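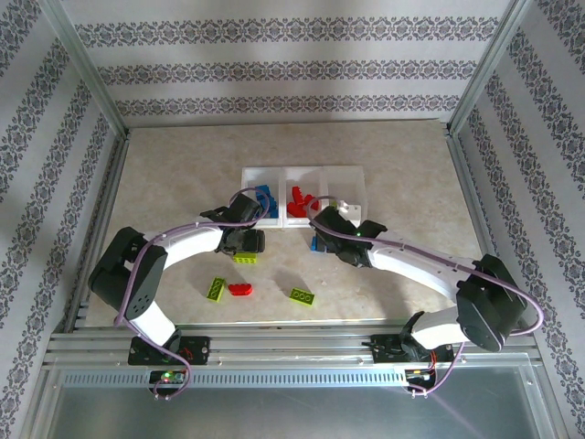
Color or shape first, need to settle this before the next bulk box lands. I've been doing color first forever, pull everything into three or four color piles then break each pile down by stud count. Works fine for small batches. But the last lot was 1,251 pieces and I hit the wall somewhere in the reds. Three-section white tray is the style I like, blues on the left, reds in the middle, right one looks empty and the lime greens still out on the tabletop with a red and a blue for company. On a table like that it's easy. Scale it up and I'm fishing for one 2x3 in a sea of the same red. So what do you all do?? Also open to tray recs, bigger the better.

posted by studly_do_right

Shape. Always shape. Your eye finds a color in a mixed pile in half a second, it does NOT find a shape in a same color pile. Been said on this board a million times, search is your friend

posted by plateau

Search is broken and has been since June, so no it isn't my friend lol

posted by studly_do_right

Color first is fine if you build mosaics. I do mosaics. Never once cared if it was a 2x2 or a 2x4 until the very end. Depends what you make. What do you make?

posted by tilework_mom

Mostly buildings. Town stuff. Sell the leftovers off in single color bags, so that's partly why the habit

posted by studly_do_right

OK see selling changes it. Buyers want lime, they want red, they don't want "assorted 2x4". If half of it's going out the door then color first on the sell half, shape on the keep half. Two passes. Annoying but there you go

posted by tilework_mom

Two passes over 1,251 pieces, no thanks. Pull keepers as you go, one bin, everything else straight to color. Done in an evening with the ballgame on.

posted by plateau

An evening?? I did 191 last night and it took me 90 minutes. Granted I was also testing every one for clutch and pulling the chewed ones. Dog.

posted by gravelbrick

Wash before or after sorting? Asking because I sort first and then everything has to stay in its own bag in the sink and it's a pain

posted by newt_in_town

Wash first. Mesh bag, cold-ish water, dish soap, lay out on a towel. Then sort. Otherwise you're handling someone's basement crud for hours. And keep anything with stickers out of the water obviosly

posted by tilework_mom

On trays – I have the Dadau six-section and hate it. Walls too low. You scoop a handful in and half of them hop the fence. The three-section kind with proper sides is better even if it holds fewer colors. Stack the bricks up against the wall of the compartment and they stay put

posted by gravelbrick

I like my Dadau. You're throwing them in too hard

posted by plateau

I'm placing them lovingly

posted by gravelbrick

Fistov makes a deep one, white, comes in three or five sections. Got the five. Good corners, rounded inside, so the little 1x1s don't wedge. Lid is garbage though, warped first summer in the garage. White plastic shows the dust but it also shows the bricks, I would never get a gray tray again. Lost a whole bunch of light gray plates in one for a month

posted by newt_in_town

Second on white. Anything but dark. Same goes for the table – I used to sort on a brown blanket so nothing rolled off, couldn't see dark red or brown or old dark gray for anything. Plain tan or beige top is great, brights jump right out. Lime on beige you can see from across the room.

posted by tilework_mom

Disagree on the table, I want a towel or felt. Hard top is LOUD. Kid asleep next door, 123 bricks hitting a hard countertop, you try it

posted by gravelbrick

Thin felt in the tray, hard top on the table. Solved

posted by plateau

Felt sheds. Then you've got fuzz in the tubes. Had to go at them with a toothpick

posted by newt_in_town

Ok this is helpful, kind of. Going to try shape first on the keep half. Question tho – leaving one section of the tray open. Anybody do that? I've been thinking of keeping the right one for the "no idea" stuff. Weird hinge bits, off brand, things with bite marks. Right now all of that ends up in a coffee mug

posted by studly_do_right

Yes. Always an open one. If every section is assigned you end up with a pile on the table of whatever color didn't get one, and then the pile gets an elbow in it

posted by tilework_mom

No, waste of a section. Mug is fine. Use the mug

posted by plateau

What about the one-at-a-time thing vs. grab a handful. I go through and pick all of one color out, only that color, then start over with the next. My wife takes whatever's closest and drops it where it goes. She's faster and it drives me nuts

posted by newt_in_town

She's right. Whatever's closest. With only three colors your way is ok, with ten you're re-reading the same pile ten times

posted by gravelbrick

Eh. With a big dominant color I'd still pull that one out first. Last box was mostly red, took the reds off the top and the rest was nothing

posted by tilework_mom

agree w/ that actualy. First thing I've agreed with all thread

posted by plateau

Storage after, quickly, since I'm here. Urside drawers or zip bags? The Bhatia cabinets are nice but I'm not paying that for a box of drawers

posted by studly_do_right

Bags inside drawers. Urside drawers stick when they're full so don't fill them past the label. Bhatia ones slide better but yeah, price

posted by newt_in_town

Bags are death. You will never open the bag. Open bins on a shelf or you just own plastic in bags

posted by gravelbrick

Dust?

posted by tilework_mom

I live with the dust

posted by gravelbrick

Ordered the Fistov three-section, second tray for the keep half. Will do the reds by shape and report back. If I'm still at it at 2 am I'm blaming plateau

posted by studly_do_right

Fine by me. Sort the 2x4s last, they're the easy ones, gives you somthing to look forward to

posted by plateau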